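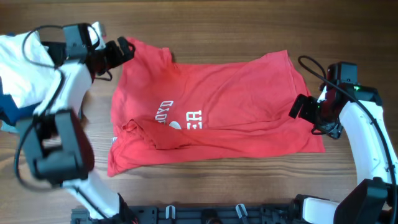

Residents of Cadwaladr House are asked to fold all T-shirts to the standard size before placing them on the linen room shelves. Each shelf compartment is 22 cm wide, and a garment folded to fit it can be taken out without disturbing the stack. The method set out on this page is suitable for any short-sleeved cotton shirt. It begins with the shirt spread on a tabletop, and the sleeves are turned inward before the body is folded. On a shirt with lettering on the front, such as the red one, a folded sleeve will lie across part of the print if the shirt is face up. Residents who prefer the print to show on the finished fold should start with the shirt face down.

Before you begin

Use one of the long tables in the linen room. Wipe the surface and allow it to dry. Shirts must be completely dry, including the collar and the side seams, as damp cotton will mark the garments stored beneath it. Check that the name label is attached and can be read. Replacement labels are available from Phyllis Marsden at the front office until 4 p.m.

Folding the shirt

1. Lay the shirt flat with the collar pointing away from you. Pull gently at the shoulders and then at the hem until the two side seams are straight.

2. Smooth the fabric from the center outward with the palm of the hand. Small wrinkles may be left. Deep creases should be worked out at this stage, before they are pressed in by the weight of the stack.

3. Fold one side toward the center, starting from the middle of the shoulder. The fold should run in a straight line down to the hem.

4. Turn the sleeve back on itself so that it lies flat along the folded side. If the sleeve bunches, open it out and lay it again – a thick ridge at this point will cause the finished shirt to lean.

5. Repeat with the other side. The shirt should now form a long rectangle of even width. Compare it with the cardboard guide kept in the table drawer.

6. Bring the hem up to just below the collar and smooth the fold.

7. Fold once more in the same direction. Turn the shirt over if necessary so that the collar or the print is uppermost.

Larger sizes

Shirts marked XL and above may need to be folded in thirds at step 6. Bring the hem up by one third, then fold again toward the collar, and omit step 7.

Placing on the shelf

Set the shirt with its folded edge facing outward. Leave a gap of 2 cm below the shelf above. Items without a readable label are moved to the Sidley cabinet and may be claimed on Friday.

Questions about the linen room should be addressed to Catrin Morgan, extension 434.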